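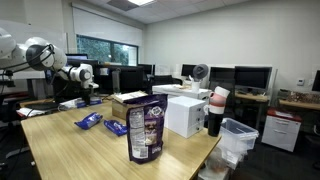 I have wanted to go to the Raltura open day for three years and kept missing the sign-up, so when the email came in May I answered it standing in line at the grocery store. It was worth the drive out to Kurthorpe! I had pictured something behind glass, and instead the big white arm was reaching out over a long wooden table that could have been anybody's, with a tall purple snack pouch standing up in the middle of it and two little blue packages lying flat beside it. Over near one side there was a stack of cups balanced on top of a black bottle, leaning a bit, and I spent far too much of the first talk worrying about it.

The lab is on the second floor of the old Costwood building, up a staircase that smells of floor polish. They took us up in groups of 12 and mine was the last of the morning, which meant we got to stay a little longer (nobody was waiting behind us). Our guide was a grad student with a very quiet voice and very strong opinions about packaging, and I liked her right away.

Her subject was picking things up. That sounds small, I know. But think about a snack pouch for a minute. It has a stiff seam at the top and a soft belly full of air, and if you squeeze it in the wrong place it folds or shoots out sideways. A box is easy by comparison. She passed a few pouches around and asked us to pick them up with two fingers only, eyes shut, and then to say where we had grabbed. Most of us had gone for the top seam without thinking. A boy of maybe nine had gone straight for the middle and crushed his, and she told him that was exactly what the arm did all through its first winter.

Then she ran it. The arm was slower than I expected, and quieter too – a sort of low hum and a tick when the gripper closed. It went for one of the flat packages first, missed the edge, backed off and came down again a finger's width over. Second time it got it, and the whole room made the same noise. I really can't explain why that was so exciting. I have seen videos of factory robots throwing car doors around and felt nothing much, but watching this one try again had me leaning over the tape on the floor.

The pouch took longer. We saw four tries, two of them good. On one of the bad ones it pushed the thing over and then just waited, and our guide walked around the table, stood it back up and carried on talking. She said they had logged 1000 attempts since the start of the spring and that 79 of those were from a single afternoon when somebody had ordered pizza and everyone stayed late. The failures get kept along with the rest. She seemed fonder of the failures, if anything.

I asked my question, which I had been saving up: does it get confused by clutter? She laughed and said clutter was the point. If you only ever practice on a clean table with one object on it, you get an arm that is very good at clean tables. My own kitchen would be a graduate-level course.

A few practical things if you want to go next time. Parking behind the building is free but fills up early, and there are 21 steps up from the lot before you even reach the stairs (there's an elevator, ask at the front desk). Kids are welcome. Bring a sweater, because the room is kept cool. Coffee was downstairs and pretty bad, but the Wijesinghe bakery across the road does a coconut bun that I'd drive back for on its own.

They hope to run another one in December, with a second table set up where visitors can arrange the objects themselves. I already know what I'm bringing. It's a bag of loose lentils with a bad twist tie, and I want to see what that arm makes of it.

Posted in May by the author
Filed under Days Out

Search this blog
Type and press enter

Recent posts
The Kurthorpe canal walk, in the rain
I fixed the toaster (mostly)
Two museums and a very long lunch
Coconut buns, first attempt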